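Chapter 5
Sorting Things Out: How Groups Help Us Think

If you have ever opened a kitchen drawer looking for a teaspoon and found birthday candles, string and a key to nothing in particular, you already know a good deal about this chapter! People have been putting like with like for as long as we have had things to put anywhere, and we do it so often that we hardly notice.

My first real lesson in sorting came from Vibeke Juhl, who ran the button counter at a shop called Bergmann when I was a student with a part-time job and not much sense. She handed me a tin of 663 buttons and asked me to put them in order. I asked her which order. "Well," she said, "who's coming in to buy them?" A tailor wants them by size, you see, and a child making a puppet wants the red ones.

That question will follow us through the next 25 pages. In Section 5.1 we look at groups that share one feature, such as color. Section 5.2 takes up groups that share two features at once, where most of us start to get muddled (I still do, on a bad morning). After that we come to the stubborn leftovers, the things that seem to fit everywhere or nowhere, and what a good sorter does with them.

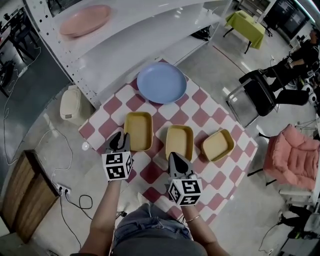 Figure 5.1 Yellow trays and a red-and-white checkered mat on the floor.

Before you read on, find a drawer, a shelf or a coat pocket at home and tip everything out. Sort it one way and write down your rule in a single sentence. Then mix it all up again and sort it by a different rule. Keep both sentences, as you will want them for the exercises at the end of Section 5.2.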